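Two years with the village library in Fostham

When I moved to Fostham I did not know one person here. My English was good enough for work, but at work people speak about work. In the evening I had the television and a long street with closed curtains. So when I saw a paper on the door of the old school, saying that the reading room was open until 20:00, I went in.

I want to write down how this reading room lives, because friends from Cleranau keep asking me. In Cleranau we had a town library with a marble stair and a lady who said "sh". In Fostham there is one room with a low ceiling, two radiators and a kettle. The county closed the official branch before my time. The village kept the shelves, and the books stayed on them.

The collection

The catalog has 3,518 titles. I know the number because last winter I helped to type the old cards into a spreadsheet, and I was proud when we came to the last row. Many of these titles are crime novels. There is also a full shelf about sheep, another about railways, and a very good row of cookbooks where people have written in pencil: "too much salt", "made for Easter, fine".

I learned more English from this pencil than from my course. For example, "fine" can mean good and it can also mean not good. I still ask sometimes which one it is.

How borrowing works

You write your name in the big book on the table, then the title, then the month. You may take three books at one time. There are no fines. If a book is missing for very long, a small note appears in your mailbox, very polite, and the next morning you bring the book back with a red face. I have had this note once. It was for a book about growing beans, and my beans also did not succeed.

The evenings

In the winter half of the year there is a talk or a slide show every month. Chairs are borrowed from the chapel and must go back the same night, which is the heaviest part of the evening. I have heard a talk about church bells, one about the flood, and one about walking the old road to Surkmont with a donkey. The donkey evening was so full that people stood between the shelves and read the backs of the books when the speaker was looking for his glasses.

I gave a talk myself too, about the songs we sing in my region at harvest. I practiced it in the kitchen for weeks. I had written every word, and then I put the papers in the wrong order. People were kind. One woman asked me to sing the second song again, and I did it, with my eyes on the clock.

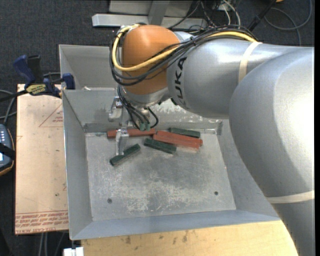
The roof money

In August we had the book sale for the roof. The tables stood on the grass in front of the school, and there was cake from almost every house on our street. We sold 192 books, and some of them will surely come back to us as gifts next year. The money goes to the corner above the railway shelf, where the rain comes in. A builder from Venckus has looked at it and he thinks it can be done before the frost.

What I would say to a new person

Go in even if your language is not ready. Take a book with pictures the first time, if you prefer. Sit near the second radiator, the first one makes a noise. Somebody will offer you tea, and you should say yes, also when you do not like it with milk.

Next month is a talk about mending nets. I am on the list for the chairs.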